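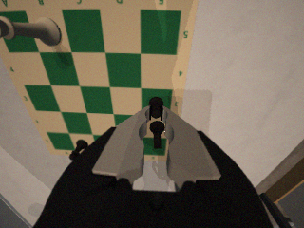 Unit 3: Bribery complaints and how they are handled

A bribery case usually starts with one person who has been asked for money and decides to report it. The office that takes the report has to fix three things early: who asked, what was asked for, and which official act it was tied to. Investigators speak of placing the request. Think of a chessboard with letters along one border and numbers along another, so that any square can be named without pointing at it. A complaint form does the same job with dates, desks and file numbers. If the desk is missing, the complaint is hard to use, even when the amount is known.

Terms for this unit

Complainant – the person who reports the demand.
Demand – the request for money or a favor. It may be spoken, written or passed on by a third person.
Trap – a supervised handover of marked bills, done with the complainant's consent.
Intermediary – someone who carries the demand or the money for the official.

The Altbridge permit case

We will use this case in November as well, so keep your notes. A contractor from Novwood applied for a building permit in Altbridge. A clerk told him the file would move faster for 600 in cash. He called the complaint line at the end of the working day and gave a statement to Lotte Claeys, the duty officer. She recorded the demand in his own words and did not tidy them up.

The bills were listed by serial number and the list was signed by two witnesses. The defense later argued that the money was repayment of a loan. The court looked at the earlier phone call, where the permit was mentioned by file number, and rejected the argument.

Note the order of the papers – statement first, then verification, then the list of bills. Dirk Hendriks covers this in the Koster reader, p. 198.
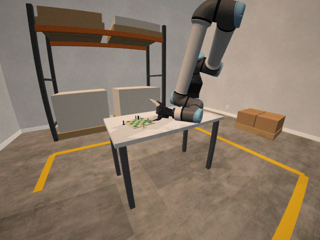 For next class

Read the Hendriks chapter and write one page on this question: what would the court have had to decide if the phone call had not been recorded? Hand it in to Teemu Harju before the lecture starts.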